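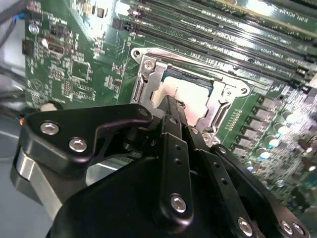
Old board, CPU in its socket. Three of the frame screws showing

sparesdrawer
Right, been handed two old servers to strip and make one good one out of. Pronik units, no manual, no lid sticker, nothing. Firm that bought them (Pillden) shut years ago so no help there.
Never done a server CPU before, only desktops. Questions, in a hurry as bench is booked till Wednesday
– do I undo the screws on the silver frame or leave well alone
– is the paste meant to be wiped off before the chip comes out or after
– anyone know if these boards care which memory slots you fill with only one CPU in

damp_solder
Leave the screws. They hold the frame to the board, you want the lever. Press down, out sideways, then let it up slowly. Plate lifts after that.
Clean the lid while its still in the socket. Much less chance of getting muck in the pins.

tinribs
Disagree on the cleaning. Take it out, lay it on a bit of foam, clean it there. Wiping in the socket is how you drag a blob over the side and into the contacts. Did precisely that on a Kourkoulas board, 6 bent pins and a whole evening with a needle

damp_solder
You used too much cleaner then. A dab on a cloth, wipe from the edge to the middle. Chip is locked down so it cant slide about. Been doing it that way for 400 odd machines at our place

tinribs
400 odd and never one bad one, sure

marrowfat
Can you two not

On the memory, the slots are labelled on the board, look for white print with DIMM and CPU near the banks. Fill the ones that belong to the CPU you've kept. Put sticks in the other bank and they just wont show up. Cost me a whole Sunday once.

sparesdrawer
ta. Yes there's white print by the slots, can make out DIMM and CPU on one of them. Rest is glare in my pic, will look again with a torch.
Frame screws staying put then.

nine_volts
Before you put anything down: where's the socket cover? An open socket with no cover is asking for it. One dropped screw and thats the board gone. We keep ours in an Undomholm tub, the shallow one with the clip lid, 7 quid and fits a drawer

sparesdrawer
no covers came with either. Will cut a bit of card for now

nine_volts
Card sheds. Post a wanted ad, people have bags of them

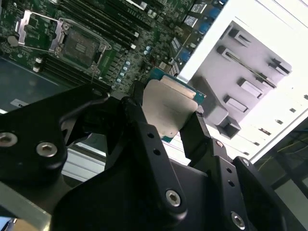
Chip held over the board, socket open, lever up

sparesdrawer
Update pic, the socket's empty in this one. Pins look ok to me but the angle is rubbish so don't hold me to it

tinribs
Can't judge pins from that, no. Get a light low down from one side and look along the rows, then turn the board and do it again. Any bent one will catch the light differnt to its neighbours.
Also hold the chip by the edges, keep off the contacts underneath

damp_solder
Agree with tinribs for once.
Coin cell on the left there, swap it while you've got the lid off. Old ones forget the clock and then you get daft boot errors you'll blame on the memory

marrowfat
+1 battery. Thread 914 in the archive has the boot beep codes for Pronik stuff btw, bit of a mess but all there

sparesdrawer
Cheers all. Battery ordered, wanted ad up for covers. Will do the pins check tonight and post the memory layout when I've read the labels properly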